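The Long, Slow Pleasure of Cordial

My grandmother kept her cordial in the laundry, on the shelf above the copper, and for most of my childhood I believed every family did. Lemon in winter, mulberry when the tree behaved, and once a batch of ginger so fierce that my uncle had to go and stand in the yard. We drank it from whatever glass was clean, well topped up with tank water, and it never crossed anyone's mind that you might buy the stuff.

I thought of her often on the drive up to Pimentel, where Clémence Charpentier has been making fruit cordials for the neighbours, and lately for quite a few people who aren't neighbours at all, from an old dairy with a tin roof and a view of somebody else's cows. She sold 359 bottles last summer (she writes each one in an exercise book, in pencil) and she is still a little startled by it.

"I only wanted to use up the quinces," she told me, putting the kettle on before I had my coat off.

Quinces are where most of her customers begin. She picks them late, lets them sit in the hallway until the whole house smells of them, then simmers them with a strip of lemon peel for the better part of an afternoon. The colour arrives in its own good time, somewhere between apricot and old brick, and there's no hurrying it, though I gather her husband has tried. 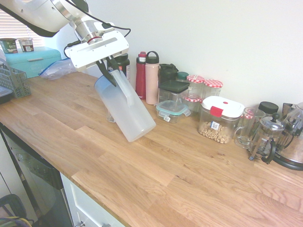
A question of sugar

Ask any two cordial makers about sugar and you'd best settle in for the evening. Josué Meireles, who grows passionfruit and blood oranges over at Closta and supplies Clémence with both, likes his drinks sharp enough to make your ears move. Clémence is softer on the matter. She starts with less sugar than the old cookbooks ask for, tastes, adds a spoonful, tastes again, and rings Josué if she wants an argument.

They've been having this argument for nearly 33 years, since they were both new to the district and met in the queue at the Prondport produce show, each holding a jar of marmalade and eyeing off the other's. He won. She would like it recorded that the judge was his landlord.

What they do agree on is water. A cordial is only half a drink, after all, and the other half deserves some attention! Clémence makes hers up in a big jug an hour before lunch and leaves it in the fridge,

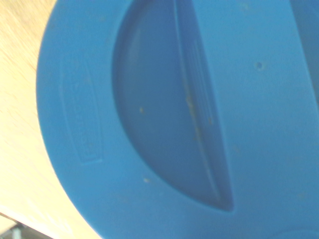
so that the flavours have a chance to get acquainted, as she puts it. One part cordial to five of water for the quince, a bit stronger for the lemon, and for the blood orange you simply pour until it looks like a sunset you'd pull the car over for. A few mint leaves if the snails have left you any. Ice is permitted, grudgingly.

I came home with two bottles rolled in tea towels and a handwritten recipe for the lemon, which calls for eight fruit, a kilo of sugar and "some patience". My first batch was cloudy and my second was better, and the children have already drunk most of it.
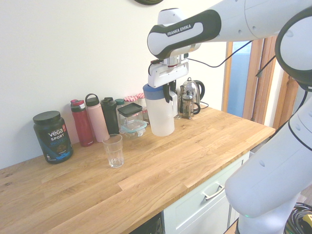 A lidded jug is held just above the bench while lunch is put together.

Clémence opens the dairy door again in March, when the first quinces are ready. Bring your own bottles if you have them, and ring ahead if it's been raining, as the track gets boggy near the second gate.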